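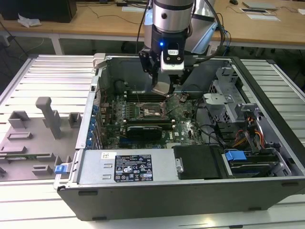 4. Field Observations: Rumored Versus Shipped Features

Figure 1. Work cell with a desktop computer tower lying on its side on a slotted aluminum table, the gripper reaching toward the motherboard.

The Livora handset gave us the cleanest case in the sample, mostly by being the most gossiped about. In the months before launch we logged 118 separate claims concerning its hardware, collected from news sites, forums and the kind of blog that refers to itself as "we" while plainly being one person. A claim entered the log if it named a feature and committed to its presence or absence. "Expect surprises" did not qualify, although it was often the most accurate thing on the page.

Many of the claims dealt with the charging port. Early posts had Livora keeping its older connector, later ones had it switching, and a stubborn middle group predicted both. We coded the last kind as two claims, one of them correct. Camera claims were easier to score, and the sites making them were noticeably more confident. Confidence did not help.

We then traced each claim back to its earliest appearance in our log. Only 14 had a starting point of their own. The rest were repeats, some translated and translated back, which is how a "scratch-resistant" rear cover became an "itch-proof" one for most of November. Readers seem to treat repetition as confirmation, and so, we suspect, do editors with an empty front page.

Of the 14 original claims, five matched the retail device on every point. Two of these came from the same Sturkstead accessory maker, whose case listings showed the button layout well before anyone was supposed to know there were buttons. Accessory listings have a reputation for being dull, and we would like to put in a word for them.

The Batista tablet followed much the same pattern on a smaller scale. It was rumored to have a stylus, a detachable keyboard and a fingerprint reader under the glass. It shipped with a stylus, sold separately. We scored this as a partial match after a discussion longer than the matter deserved.

Drarnell is the awkward one. Its laptop drew roughly 13 claims in total, too few to say much, and the specifications changed between the press sheet and the store page. Our tables use the store page as retrieved on September 24, 2018. Scoring against the press sheet improves the rumor sites' record slightly and Drarnell's not at all.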